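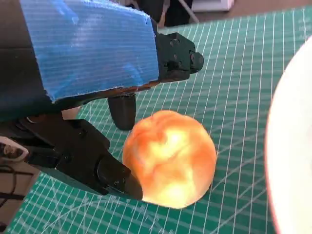
Efraín Alvarado wrote to me after my last column and said that readers of popular history don't want footnotes, they want to know what happened, and that anyone who wants the sources can go to a university library. He is right that most readers skip the notes. I skip a lot of them myself. I still think he is wrong about what they are for, and a book I finished in January has made me surer of it.

The book is The Winter at Nultska, published by Angelovski. It covers one season in a river town under military government, and it is built around the district governor, a man who signed a great many orders and seems to have believed in most of them. The writing is good. The chapters are short and the people in them talk and eat and get sick the way people do. I read the first half in two evenings.

Then I got to the bread riot. The book says that the governor stood at an upstairs window, watched the crowd come over the bridge, and told his clerk, "Let them get cold first." It is a terrific line. It tells you who the man was, and the rest of the chapter leans on it. When the soldiers finally come out, you already know that he waited on purpose.

I wanted to know who heard him say it. The clerk is never named. I turned to the back and found a two-page essay on sources, which thanks several archives and says that full references are available on the publisher's website. I went to the website. The references were there as a single long file, keyed to page numbers from the hardcover. I had the paperback. The line about the cold was not listed under the page where I found it or anywhere near it.

It took me most of a Saturday to track it down. The remark comes from a memoir written by the clerk's nephew, who was not in the room and was born after the riot. That doesn't make it false. Families pass things down, and sometimes they pass them down accurately. But a reader ought to be told, and one sentence would have done it. "According to a nephew's memoir" is five words.

People who defend the website method always bring up cost. Paper is expensive, and a thick book scares buyers off. I understand that. The Winter at Nultska runs to 342 pages, and with its notes printed it might have passed 400. An editor can look at those two numbers and make a fair argument for the shorter book. I only wish the savings had come from somewhere else. There is a chapter on the governor's school days that could have gone entirely.

That chapter is my other complaint, and it is tied to the first. Biographies of hard men nearly always begin with a hard childhood. There is a cruel father or a cold mother, a clever boy, a humiliation in the schoolyard. Often it's true. The trouble is that the evidence for childhood is usually the weakest in the whole book. Hardly anyone writes things down about a boy of seven who isn't a prince. What we have was mostly remembered forty years later by people who already knew how he turned out, and who had reasons to flatter him or to blacken him. It's the part of the life where the reader most needs the notes, and it's the part that gets told like a novel.
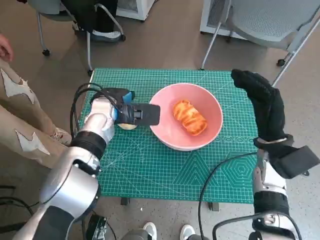 It also does something to the way we judge. If the first thing you learn about a governor is that his father beat him, you carry that through every order he signs. Maybe you should. But plenty of boys in that town were beaten, and they grew up to mend nets and keep shops. I would like an author to say how much weight the story will bear before putting the whole man on top of it.

It can be done differently. An older study of the same district, by a historian named Gramham, has been out of print for years. I found a copy through Revus, the used book dealer, with somebody's pencil marks all through it. It has 1061 notes, and they sit at the bottom of the page where you can drop your eyes and check. Gramham handles the bread riot in a page and a half. There is no window and no clerk. The text says that the troops came out late, that two petitions complained about the delay, and that the reason for it is not known.

I won't pretend that Gramham is fun to read. The prose is stiff, there's far too much about grain prices, and I fell asleep over the tax reform twice. If I were giving one of the two to a friend who had never heard of Nultska, it would be the newer one. I'd just tell the friend to keep a pencil handy.

What I'm asking of publishers is modest. Put the notes in the book, even in small type. If they have to go online, key them to a phrase so that they work for every edition, and make sure every direct quotation has one. Where a story rests on a single late witness, say so in the main text. Alvarado thinks this would slow things down, and in a few places it would. The bread riot chapter would lose a beat. I could live with that, and I suspect that most of the people who skip the notes could too.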